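February, by the Pridel shop desk

Pridel Wool Floor Buffer Covers

I've been waxing my own floors for years, and I got so tired of covers that went bald after one hallway that I started stocking the Pridel ones myself. They come in tan and cream, they're thick, and they go on in a few seconds (even with cold hands, and my workshop is freezing right now!). 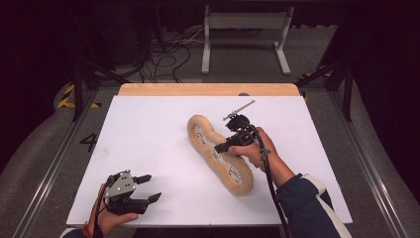
Use them dry for the last pass, once the wax has hazed over. I do oak first, then the kitchen cork, and I keep a separate cover for each so the waxes don't mix. A soft paste like Valente works great. Liquid wax is fine too, just go easy on it or you'll be rinsing all evening.
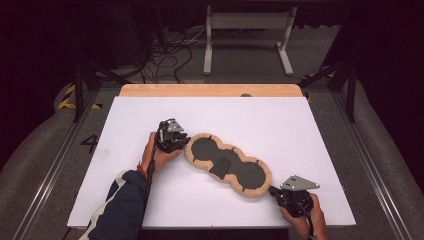 Washing is simple: cool water, a little wool soap, no dryer ever. I shake mine out, hang it over the tub and brush it with an old dog comb the next day. It does shed a bit the first couple of times, so run it on a scrap board before you go near the good floor.

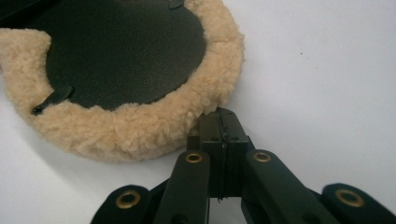 The item number is 3546. Each cover weighs 370 grams, and I wouldn't run one over 2000 rpm, especially on stairs or near a threshold where the edge can catch. Orders go out in the afternoon, and if you need a odd size, write me and I'll see what's on the shelf.
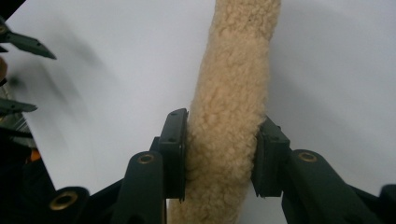
Curly wool pile, close up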